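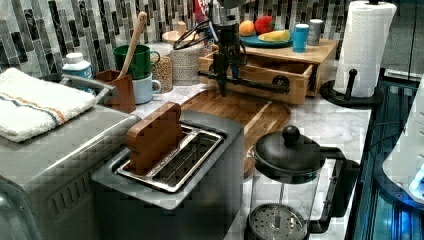
4. Premiers mouvements au-dessus du plan de travail

Bon, le bras est fixé, les câbles sont passés, on va enfin le faire bouger ! J'ai écrit ce chapitre dans ma cuisine, le tournevis dans la poche, alors pardon pour les miettes.

4.1. Branchez le boîtier Kiltis, puis attendez que le voyant se stabilise avant de toucher au logiciel.

4.2. Lancez Novero et choisissez le profil « cuisine ». La vitesse est à 900 par défaut : descendez à 70 pour les premiers essais (oui, c'est lent, et c'est très bien comme ça).

4.3. Amenez la pince à la main au-dessus du point de repos, puis enregistrez la position.

Attention : gardez l'arrêt d'urgence à portée de main. Moi je le pose sur une chaise, à gauche.

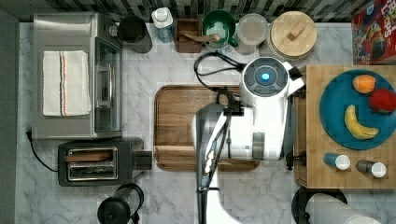
Le point de repos, j'ai mis un moment à le choisir. Il faut un endroit d'où la pince peut partir des deux côtés sans croiser l'évier ni la hotte, et assez haut pour qu'on puisse encore beurrer une tartine. Chez moi c'est la planche à découper, au milieu, avec le grille-pain d'un côté et l'assiette de faux fruits de l'autre. Prenez un repère du même genre, large et plat, et n'y touchez plus !

4.4. Faites trois allers-retours à vide entre le repos et l'assiette. Si le bras tremble en fin de course, resserrez la bride Ponce d'un quart de tour.

4.5. Vérifiez la boucle du câble : elle doit rester souple, même bras tendu.

Note : l'erreur 313 veut dire que la position n'a pas été enregistrée. Reprenez au 4.3.
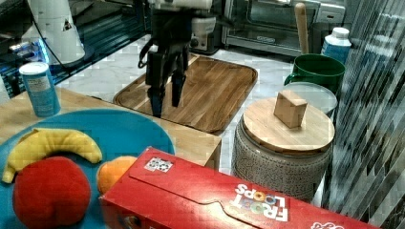
Jocelyn Estrella m'a écrit qu'un quart de tour ne suffisait pas chez elle et qu'il lui en avait fallu un demi, sans quoi le bras repartait de travers au deuxième passage. Essayez donc le quart d'abord, le demi ensuite, et refaites le 4.4 après chaque réglage.

4.6. Sauvegardez le profil sous un autre nom avant de passer à la saisie d'objets.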